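歌わなくなった人の声を聴く
オナ・ヤンカウスカイテのアルバム「Skindusow」が再び世に出るまで

私がオナ・ヤンカウスカイテ（Ona Jankauskaitė）の歌を初めて聴いたのは、カウナスの祖母の台所でした。ラジオから流れたのか、レコードだったのか、もう思い出せません。祖母はじゃがいもの皮をむく手を止めて、「この人は急にいなくなった」と言いました。亡くなったのかと私が聞くと、祖母は首を振りました。歌うのをやめただけだ、と。

子どもだった私には、その違いがよく分かりませんでした。歌手が歌わなくなることと、その人がいなくなることは、聴く側にとっては大変よく似ています。

日本に住むようになってから、私はこの話を何度か人にしました。多くの人は「日本にもそういう歌手がいますよ」と答えて、ある名前を挙げたり、古い歌番組の話をしてくれたりします。人気の絶頂で舞台を降りて、そのまま戻らなかった人の話は、どの国の人も一つは持っているようです。ただ、オナの場合は少し事情が込み入っています。彼女には、録音されたのに発売されなかった歌がありました。そして、その歌が入ったテープがどこにあるのか、長い間だれも知りませんでした。

アルバム「Skindusow」の完全版は、ヴィリニュスの小さなレーベル、レピク（Lepik）から2021年3月19日に発売されました。私はこの原稿を書くために、発売の前と後に、レーベルの代表であるザネ・ダンブラウスキエネ（Zane Dambrauskienė）と何回もオンラインで話をしました。オナ本人とは、手紙を二往復だけ交わしました。電話は好きではないそうです。

「Skindusow」という題は、リトアニア語ではありません。どの言語の辞書にも載っていないと思います。オナの手紙によれば、これは妹と二人で使っていた言葉で、雪が降りそうで降らない日の、空の低い感じを指すのだそうです。「妹は『スキンドゥソフ』と発音しました。私は最後の音をもっと弱く言いました。レコード会社の人は、みんな違う読み方をしました」

この読み方の問題は、当時の新聞評にも影響しています。私が読むことのできた評の一つは、題名を人の名前だと思って書かれています。評者は、スキンドゥソフという男性に捧げられた恋の歌集だと考えて、その男性の冷たさについて一段落も使っていました。オナはこの評を切り抜いて、今でも持っているそうです。

最初の発売元は、ウーデン（Uden）という会社でした。子ども向けの童話のレコードと、合唱曲と、ダンス音楽を少しずつ出していた会社です。大きな会社の目が届かない場所にいたので、比較的自由に作ることができた、とザネは説明します。ただし、自由だったのは録音するところまででした。発売の段階になると、だれかが必ず意見を言いました。歌詞の二行目が暗い。伴奏のアコーディオンが田舎くさい。写真の中で歌手が笑っていない。

オナは写真を撮り直しました。伴奏も一曲だけ直しました。しかし歌詞は直しませんでした。その結果、予定していた曲のうち6曲が外されて、空いたところには、すでに発表していた古い曲が入れられました。私の祖母が持っていたのは、この短くなった「Skindusow」です。

今聴くと、不思議な構成のレコードだと感じます。A面は静かに始まって、二曲目でさらに静かになります。三曲目で突然、明るい行進曲のような歌が来ます。それは外された曲の代わりに入れられたものでした。祖母は、そこでいつも針を持ち上げて、次の溝に置き直していました。私は長い間、レコードというものはそうやって聴くのだと思っていました。
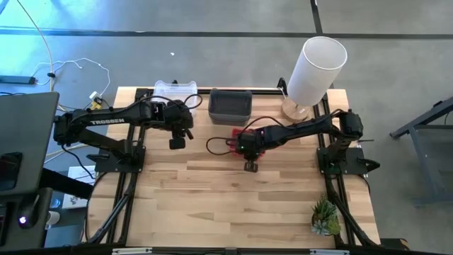 外された歌を録音したのは、フラルトラ（Flaltora）というスタジオです。カウナスの川に近い建物の二階にあって、一階は靴の修理店でした。機械の音がマイクに入るので、修理店が昼の休みに入る時間と、夕方に閉めた後だけ録音をしたそうです。録音は8月に行われました。窓を閉めなければならないので大変暑く、コントラバスの奏者はシャツを脱いで演奏した、とオナは書いています。手紙の中で彼女が人の様子をくわしく書いたのは、この部分だけです。

スタジオは、その後二回名前が変わり、最後には事務所になりました。テープは、そのたびに別の棚に移されました。ウーデンが会社としての活動を終えた時、音源の一部は放送関係の倉庫に、一部は元社員の家に、一部は行き先を記録されずに運ばれました。

ザネがテープを探し始めたのは、大学で音楽学を勉強していた頃です。卒業論文のテーマは別の作曲家でした。その作曲家の書いたメモの中に、「Skindusowの長い方を聴いた。短い方とは別の作品だ」という一行があったのです。

「長い方、という言葉に驚きました。だって、私は短い方しか知らなかったし、それを短いと思ったこともなかったんです」とザネは言います。

彼女は元社員の名簿を作り、一人ずつ電話をかけました。電話に出た人の多くは親切でしたが、テープのことは知りませんでした。ある人は、合唱団の録音のことを二時間話してくれました。別の人は、オナの名前を聞いただけで電話を切りました。その理由は今も分かっていません。

転機になったのは、在庫帳のコピーです。ウーデンで経理をしていた女性の娘が、引っ越しの時に見つけて送ってくれたものでした。細かい字で、テープの番号と、曲の頭文字と、箱の色だけが書いてあります。その中に「3631　O.J.　灰色」という行がありました。

ザネは、この番号を紙に書いて、机の前の壁に貼ったそうです。それから倉庫を訪ねるたびに、3631という数字だけを探しました。歌手の名前で探しても出てこなかったのは当然でした。箱の背には名前がなく、番号しか書いていなかったのです。

見つかったのは、民族舞踊の伴奏音楽を集めた棚でした。箱は灰色というよりも、すでに茶色に近かったといいます。中には一本のテープと、折った紙が入っていました。紙には曲順が鉛筆で書かれ、横に小さく「この順番で」とありました。オナの字でした。

テープの長さは37分です。外された6曲のほかに、発売された曲の別の録音も入っていました。ザネはその日のうちに聴きたかったのですが、古いテープはすぐに再生することができません。状態を調べて、必要な処置をして、一度で最後まで読み取れるように準備します。彼女は数週間待ちました。「待っている間、短い方を聴くのもやめました。耳を空けておきたかったのです」

私はこの表現が好きです。日本語に訳す時に少し迷って、そのまま「耳を空けておく」としました。

再生の日、部屋には技術者とザネの二人がいました。最初に聞こえたのは歌ではなく、椅子を引く音と、男性の短い咳だったそうです。それから、コントラバスが一つの音を長く弾き、オナの声が入りました。完全版では、この椅子の音と咳も残してあります。消すべきだという意見もありましたが、オナが手紙で「咳の人はもう亡くなりました。残してください」と頼んだからです。

新しい6曲について、少し書きたいと思います。音楽の批評は私の専門ではありませんので、一人の聴き手の感想として読んでください。

一番驚いたのは、声の低さです。短い方のレコードで、オナはいつも少し高いところで歌っています。当時の女性歌手に求められた、明るくて前に出る声です。外された歌では、彼女は話す時と同じ高さまで降りてきます。「台所の窓」という曲では、ほとんど話しています。歌詞は、窓を拭きながら隣の家の煙突を数える人の歌で、事件は何も起きません。最後に、数えていた煙突の一つから煙が出なくなったことに気づいて、歌は終わります。

会社の人が暗いと言ったのは、この歌の二行目でした。「今日も帰らない人のために皿を出す」という行です。だれが帰らないのか、歌の中では説明されません。聴いた人がそれぞれ、自分の知っている人を思い浮かべることができる。それが困ったことだと考えられたのかもしれません。当時の書類には、理由は「芸術的水準」とだけ書いてあります。

「妹の靴」という曲もあります。こちらは短くて、明るいと言ってもよい曲です。一階の靴修理店で、妹の靴のかかとを直してもらう間に作ったそうです。アコーディオンが途中で一度間違えますが、オナは笑いながら歌い続けます。この笑い声を聴いた時、私は祖母のことを考えました。祖母は、オナ・ヤンカウスカイテが笑うのを一度も聴かないで亡くなりました。 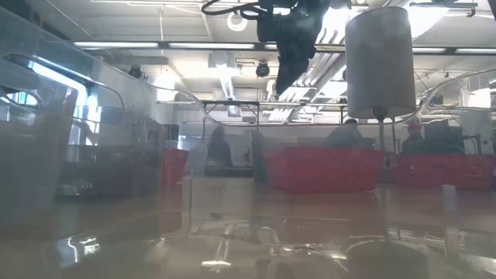
発売までには、もう一つの長い仕事がありました。権利の整理です。ウーデンという会社はもう存在しません。作詞はオナ、作曲は三人、伴奏者は全部で八人いて、そのうちの何人かは外国に移っていました。ザネは、一人ずつ本人か家族を探して、許可をもらうことにしました。法律の上では必要のない許可も含めてです。

「弁護士には、そこまでしなくていいと言われました。でも、最初の時に、だれにも聞かないで曲が外されたでしょう。二回目も同じやり方で出すのは嫌でした」

コントラバス奏者の息子は、父親がこのような録音に参加していたことを知りませんでした。彼は許可の書類に署名をして、もう一枚の紙に、父が家で鼻歌のように歌っていた旋律を楽譜にして送ってきました。それは「台所の窓」の低音の部分でした。息子は、父が自分で作った意味のない節だと思っていたそうです。

お金の問題もありました。レピクは、ザネともう一人の社員で運営している会社です。普段は現代音楽と、若いジャズの演奏家のレコードを出しています。一回に作る枚数は多くありません。「Skindusow」の完全版のために、彼女たちは予約を募集しました。集まった予約は1045枚でした。レピクがそれまでに出したどのレコードよりも多い数字です。

予約した人の多くが、申し込みの備考欄に文章を書きました。住所の間違いを直すための小さな欄に、思い出を書いたのです。母がこの歌手の髪型をまねしていました。兵役の時に、友人がテープを持っていました。結婚式で、楽団が勝手にこの人の歌を演奏しました。ザネは許可をもらって、いくつかを解説書に載せました。私が一番よく覚えているのは、一行だけのものです。「三曲目をいつも飛ばしていました」

私の祖母のような人が、他にもいたのです。

では、オナはなぜ歌うことをやめたのでしょうか。この問いについて、リトアニアでは昔からいろいろな説がありました。禁止されたという説、声をこわしたという説、外国の男性と結婚したという説。外国の男性は、ある時は船員で、ある時は外交官です。私の母は外交官の説を信じていました。

私は一通目の手紙で、この質問をしませんでした。失礼だと思ったからです。二通目で、できるだけ丁寧に書きました。答えたくなければ、答えなくてもかまいません、とも書きました。返事は三枚ありましたが、この質問に関係する部分は短いものでした。

「禁止はされていません。声も大丈夫でした。曲を外された後、次のレコードの相談がありました。担当の人は親切で、今度は最初から明るい曲を選びましょうと言いました。私は、考えますと答えました。それから家に帰って考えました。考えているうちに、学校で教える仕事が来ました。教えることは好きでした。まだ考えている途中だったのかもしれません」

彼女は小さな町の音楽学校で、子どもたちに歌とピアノを教えました。生徒の多くは、先生が有名な歌手だったことを知らなかったそうです。知っていた生徒も、先生の前ではその話をしませんでした。外交官とは結婚していません。夫は測量の仕事をしていた人で、歌は大変下手だったと書いてありました。

完全版が出た後、ザネはオナに、短い演奏会をしないかと提案しました。オナは断りました。代わりに、昔の教え子が何人か集まって、外された曲を歌う会が計画されています。感染症の状況があるので、日程はまだ決まっていません。オナは客席で聴くつもりだと言っています。できれば後ろの方の席で、出口の近くがいいそうです。

曲順のことを、最後に少し書きます。完全版は、箱の中に入っていた鉛筆の紙の通りに並んでいます。これは簡単な決定のように見えますが、レピクの中では議論がありました。多くの人は短い方の曲順を体で覚えています。A面の一曲目が終わると、耳が自然に次の曲を待ちます。その期待を裏切ってよいのか、という議論です。短い方の曲順を先に入れて、外された曲を後ろにまとめる案もありました。再発売のレコードでは、その形がよく使われます。

ザネはオナに電話をかけました。電話が嫌いなことは知っていましたが、手紙では締め切りに間に合いませんでした。オナは話を最後まで聞いて、「紙に何と書いてありましたか」と聞き返しました。ザネが「この順番で」と読み上げると、オナは「では、そうしてください」と言って電話を切りました。通話は一分もかからなかったそうです。

私のところにも、予約したレコードが届きました。船便を選んだので時間がかかり、箱の角が少しつぶれていました。祖母のレコードは、今は母の家にあります。二枚を並べて聴き比べることはまだできません。母に電話をして、こちらは新しい方を、向こうは古い方を、同時に針を置いてみようと言いました。母は面白がりましたが、プレーヤーの針が古くて音が出ませんでした。

それで母は、受話器を私のスピーカーに近づけるように言いました。三曲目が始まった時、母は「あの行進曲はどこに行ったの」と聞きました。入っていない、と私は答えました。母はしばらく黙って、もう一度最初からかけてほしいと言いました。

「Skindusow」完全版は、レピクの通信販売で購入できます。解説書はリトアニア語と英語です。歌詞の日本語訳は、現在、筆者が準備しています。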